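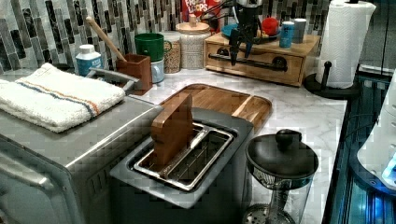

Altport, Nov 18, 2025

Ticket 245
Place: Lenau house, shared kitchen on the upper floor, counter by the mosaic wall
Opened by: Hanane Zerouali
Handled by: Amr Alaoui, house maintenance
Subject: Toaster and toaster oven lose power when used together
Status: Closed, with one open point

Message from Hanane Zerouali

Good morning. I would like to report a problem with the counter where the toaster oven and the gray toaster stand. When I use only one of them, everything is normal. When I use both in the same time, the power goes away on that part of the counter and I must go down to the electric panel and push the switch back. It happened to me yesterday and again this morning. Natália Coelho told me she had the same thing, but she thought it was her fault and she did not write it.

The lights in the kitchen stay on. The refrigerator also stays on. The counter I mean is the side with the marble and the small vertical tiles, not the side with the sink.

Reply from Amr Alaoui

Thank you, Hanane, the message is very clear. Before I come up, I have a few questions to you and to Natália.

Which one was switched on first, the toaster or the toaster oven? Did you notice any smell? Was something else plugged in on the same wall, for example the kettle?

Until I come, please use only one appliance at a time on this counter. Please also take the white towel with the blue and orange stripes off the toaster oven. The top of this oven gets very hot and a towel must not lie there when it works, even folded. And in the toaster there is the piece of wood in the shape of a bread slice, standing in the wire basket. It must be out before anybody switches the toaster on.

Reply from Hanane Zerouali

The toaster oven was first, both times. I had it on for some minutes, then I started the toaster and almost directly the power went off. No smell of burning, only the bread. The kettle I am not sure. It normally lives beside the sink but people carry it.

The towel is now on the hook of the door. The wooden slice I put in the drawer of the pine organizer, the one with the black handle.

Reply from Natália Coelho

For me it was with the kettle also, I remember well, because my tea was not ready and I was late. The kettle was plugged in behind the jars. I am sorry that I did not report it. I pushed the switch in the panel and it worked again, so I believed it was finished.

Log, first visit (Amr)

Went up after lunch. Nobody was cooking, so I had the counter for myself.

Step one. I unplugged everything on this wall and looked at the plugs and the cords. The toaster oven cord is good, no cut and no soft place. The toaster cord was squeezed between the toaster and the cutting board. I straightened it. There is a flat mark in the rubber but it is not open.

Step two. I moved the things along the back wall to reach the outlets. For the next person who does this: the glass jar with the grains is heavier than it looks, and the wooden lid of the tall canister is not fixed. Hold the glass, not the knob. I nearly learned this in a bad way.

Step three. There are two outlets on this wall. The left one was free and clean. The right one is behind the wooden organizer, and both appliances were plugged there. The cover of it is a Drullen, the old type. When I pushed a plug in, it moved a little from side to side. It should sit firmly.

Step four. Toaster alone in the left outlet, empty, full time. No problem. Toaster oven alone in the left outlet, until it was well hot. No problem. So I do not think that one of the two appliances is broken.

Step five. Both in the right outlet, as before. The switch in the panel went off before the toaster was finished. Repeated one time, with the same result. I did not want to repeat it more.

Step six. One in the left outlet, one in the right outlet. The switch held a little longer, and then it went off too. This tells me that both outlets are on one line. In the house plan they are drawn as two separate lines, so either the plan is wrong or somebody changed it later.

I put a paper on the right outlet, "please do not use", and wrote to Lahlou, who did the electrical work for us in January.

Reply from Babita Solanki

Hello, I have seen the paper on the outlet. I make breakfast for the early group and I need warm bread and toast in the same moment. For how long will it be like this? Could we carry the toaster to the sink side?

Reply from Amr Alaoui

Hello Babita. To the sink side no, it is too close to the water. You can put it on the low table by the window. The outlet there belongs to another line, I tested it. Please give it some free space on every side and take away the paper napkins.

I expect Lahlou tomorrow morning.

Reply from Babita Solanki

The toaster on the low table works well. The children are now asking if it can stay there because they can see the bread. I said I do not decide this.

Log, second visit (Amr, with the electrician from Lahlou)

The electrician opened the right outlet. One wire was not tight under its screw. It had become a bit dark at the end, so it was already getting warm there. He cut the wire back, and he changed the full outlet for a new one. The left outlet he opened also and it was in order, only dusty.

He then followed the line to the panel. Both outlets are on one line, as I thought. The line feeds also one outlet on the sink side, where the kettle is. So with toaster oven, toaster and kettle together we ask too much from it, with the loose wire or without. He says that the loose wire was dangerous by itself but it was not the full reason for the power going off.

Test after the repair:

Toaster oven alone: good.
Toaster alone: good.
Toaster and a lamp: good.
Toaster oven and toaster together: the panel switch went off, later than before.

So the repair made it safe but did not make it strong enough. The correct solution is a separate line for the toaster oven. Lahlou gave us a price of 600 for this, with the material inside. I can not approve it alone, I passed it to Ilham Nasr.

Reply from Ilham Nasr

Thank you Amr. I have read all. The 600 is possible but not this month, it will go with the work that is planned for room 11, because they must open the same wall. In the meantime the toaster stays on the low table. Please correct the house plan so we are not surprised a second time.

One more remark from my side. When I passed by the kitchen yesterday evening, the towel was again on top of the toaster oven. Please, everybody, the oven is not a shelf. The door has a hook.

Reply from Hanane Zerouali

It was me, excuse me. I was drying the green cup and the light blue mug and I put it down without thinking. I asked that we get a second hook on the organizer side of the counter, because the door is far when you have wet hands.

Log, closing (Amr)

Second hook is mounted on the side of the upper cabinet. The paper is removed from the right outlet, it can be used again for one appliance. Jars, utensil holder and cereal box are back against the wall, but I left the outlets free. Please keep it so, I do not want to move the grains every time. House plan corrected by hand, the clean copy will follow.

The cutting board I moved away from the toaster also. It has no damage, it only was standing in the way of the cord.

Open point: separate line for the toaster oven, waiting for the date of room 11. If the power goes off again before this, write in this ticket and do not open a new one. Write also what was plugged in, with the kettle.

Lenau house maintenance, Altport | Contact: ask at the front desk | © Lenau 2025 | Back to top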